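3.2 Demonstration procedure

Demonstrations for the bed-tidying task were recorded with the hand-held gripper in the lab's bedroom mock-up. The operator carries the tool over the bed, closes the two fingers on an object, and releases it at the target position. Arlindo Brandão and Grażyna Kubiak did most of the recording. Ivone Assunção checked each file for dropped tracking before it went into the training set.

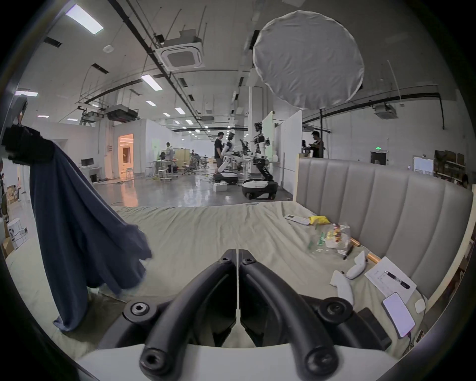
We kept 1,984 of the 2,403 recorded episodes. Most rejected episodes failed on pose tracking, usually when the tool was turned quickly near the headboard. Thin objects were the second problem – pens lying flat on the sheet often needed more than one attempt, and any episode with over 4 attempts was discarded.

A smaller set of 90 episodes was collected by remote control for comparison, using the Morkell interface. These took longer to record, and the finger motion was less smooth. Both sets were resampled to the same rate and stored in the Tratix format. Training settings are listed in Section 3.3.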